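Home Products Downloads Support My tickets Log in

We use cookies to keep you signed in and to remember your ticket filters. Accept Settings

Ticket 223: Smart plug drops off Wi-Fi every night
Product: Wirkbridge plug, indoor
Router: Drusis, two bands
Status: Solved
Opened by: Gion Hauser

Gion Hauser wrote:

I have 4 Wirkbridge plugs in the apartment. Three are fine. The one in the living room goes offline in the app at 2 in the morning and stays offline until I pull it out of the wall and put it back. The light on the front blinks amber while it is offline. The lamp plugged into it stays on or off, whatever it was before, and the button on the plug still works by hand.

This started in March, after the router was replaced. Nothing else in that room loses its connection.

Already tried: restarted the router, reset the plug and added it again, deleted and reinstalled the app. After the reset it worked until the next night.

Support (Itasetti) wrote:

Thank you for the details. Blinking amber means the plug has lost the network and is looking for it. Please check these:

1. In the router settings, see whether one network name is used for both bands. The plug only supports 2.4 GHz.
2. See whether automatic channel selection is on, and at what time it runs.
3. Swap the living room plug with one from another room and leave both overnight.

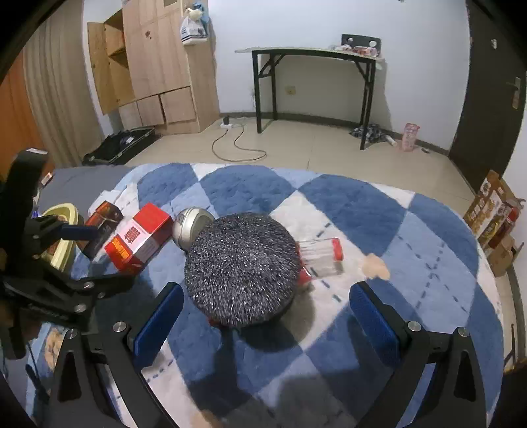 Gion Hauser wrote:

Same name for both bands, yes. Channel selection is automatic and the schedule says 2:00 a.m., so that matches.

I swapped the living room plug with the kitchen one. The kitchen plug dropped in the living room, and the living room plug stayed online in the kitchen. So the plug itself seems OK. The router log shows a move from channel 6 to channel 13 at the time it dropped.

Support (Itasetti) wrote:

Channel 13 is the likely cause. Plugs with older firmware only scan up to channel 11. Your other plugs may be connecting through a repeater. Do you have one?

Gion Hauser wrote:

Yes, a Kovács repeater in the hallway. The other rooms are closer to that than to the router. It has its own channel setting and I never changed it.

Set the router to channel 6, fixed, and turned off the nightly scan. Also updated all the plugs. The living room one took 5 minutes and restarted twice.

Update: no drops for a week. You can close this.

Support (Itasetti) wrote:

Closing as solved. Replying to this ticket will open it again.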